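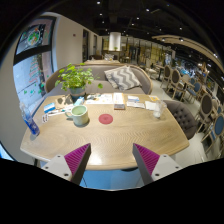 Tosora Hand-Held Gripper Kit: Frequently Asked Questions

Last revised January 15, 2025. Questions not covered on this page go to Triin Rimkutė at the support desk.

What is included in the kit?

Two finger assemblies, one handle with trigger, one camera mount, one camera, two pairs of ribbed grip pads, a charging cable, a hex key and a bag of spare screws. The storage card is sold separately. Kits shipped before April came with a single pair of pads.

Do I need a robot arm to use it?

No. The kit is held in the hand and records what the operator does. An arm is needed only if you intend to replay or train on the recordings yourself. The same fingers fit the Ilten wrist adapter, so pads and brackets carry over from hand to arm without changes.

Are the pads available in other colors?

Magenta is the standard color. It separates well from most tabletops and household objects, and the tracking software uses it to estimate how far the fingers are open. Black pads can be ordered, but finger tracking must then be switched to manual calibration, and results are less consistent.

Why are the lowest part and the corners of my recordings black?

The lens projects an image smaller than the sensor. The unused area is recorded as black. It does not indicate a fault. The export tool has a crop setting for software that cannot handle it, although cropping also removes part of the fingers.

Does the room have to be cleared before recording?

No. The kit was designed for furnished rooms, and recordings made on bare tables tend to produce models that work only on bare tables. Mugs, papers, plants and chairs can stay where they are. Avoid direct sun on the work surface and large mirrors behind it.

Can it handle transparent objects?

Yes, with some care. Clear plastic bottles are a common first task. The label usually gives the software enough texture to work with, and a bottle standing upright with open space on both sides is a reasonable starting position.

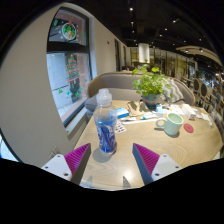 Reading time: 4 min

Approach from the near side of the table with the fingers open and the object centered between the pads. Close slowly. If the bottle is thin-walled, stop when the pads make contact — further pressure deforms the plastic and the grip becomes worse. Empty drinking glasses are harder than bottles and should be left until the operator has some practice.

How heavy an object can be lifted?

The rated limit for the standard fingers is 2321 grams. This applies to a centered grip with both pads in full contact. For mugs, grip the body. Gripping by the handle puts a twisting load on the brackets and is outside the rating.

How many recordings are needed for one task?

For a single pick-and-place task in one room, we suggest 200 recordings as a starting point. Vary the position of the object and the direction of approach. Tasks with several objects need more. Urmas Vanags maintains a planning sheet for this, available on request.

How long does the battery last?

Eight hours of standby. Continuous recording time depends on resolution and card speed and is listed in the data sheet. The battery can be charged while the kit is in use, but the cable tends to get in the way.

How are the pads replaced?

Loosen the screws on the finger body, slide the old pad out toward the tip and insert the new one with the ribs facing inward. Tighten by hand only. Run the open-close calibration afterward; it takes 30 seconds. Replace both pads at the same time, as uneven wear shifts the grip center.

The two fingers no longer meet evenly. What should I do?

Check the bracket screws first. If they are tight, run calibration again with nothing between the fingers. If the offset remains, send a short recording to support and do not open the handle. Opening it voids the warranty.

Who sells and repairs the kit?

Westumier handles sales and first-line repair. Agnese Mets is the contact for quotes, and Gunārs Avotiņš for repairs. Repair units are returned with a calibration report.

Is there a rental option?

Yes, by the month, through Westumier. Rental kits are supplied with new pads. Worn pads are not charged. Damaged brackets and lenses are.

Is the recording format open?

Video and motion data are stored as separate files with a shared clock. The format description is in the download section, along with a converter written by Tõnu Priedītis. The converter is provided without support.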